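Runton library to close for six weeks while roof is replaced

5/3/24

Runton's public library will shut its doors for six weeks this summer so that the roof over the main reading room can be replaced, the town council has confirmed.

The work has been on the list since February, when heavy rain came through in two places and staff had to move the large-print shelves into the hallway. A survey carried out afterward by Karakaya, the building firm, found that the flat section at the back of the library was past repair and that the slates on the street side would last only a few more winters.

The council agreed to pay for both parts at once. Doing the back section alone would have been cheaper this year, but the scaffolding would have had to go up a second time for the slates.

Members can borrow up to 6 extra books each before the closing date, and nothing taken out in the final week will be due back until the library has been open again for ten days. No late fees will be charged during the closure. Books on hold will be sent to the branch in Drukthorpe, which will stay open an hour later on Tuesdays while the work goes on.
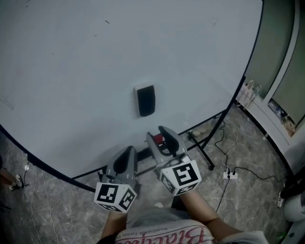

The longer evening in Drukthorpe will not help people who don't drive, according to one member who wrote to the council, because the last bus back to Runton leaves before the branch closes. The council said it had asked the bus company for a later service and was waiting for an answer.

Children's story time will move to the Tritano community hall on Mill Street. The hall has room for fewer families than the library, so parents are asked to sign up ahead of time at the front desk or by phone. The homework club will take a break and start again when the building reopens.

The local history collection is the hardest part to move. It holds 1,255 maps and photographs, many of them too fragile to be packed in ordinary boxes, and it will be kept in a locked room at the town offices. Anyone who needs to see an item can make an appointment, with two working days' notice.

The library has 306 members who get books delivered at home. Their deliveries will go on as normal – the van will load from Drukthorpe.

A further 900 books that have not been borrowed in years will be sold from tables outside the front entrance on the last Saturday before the closure. Money from the sale will go toward new chairs for the reading room.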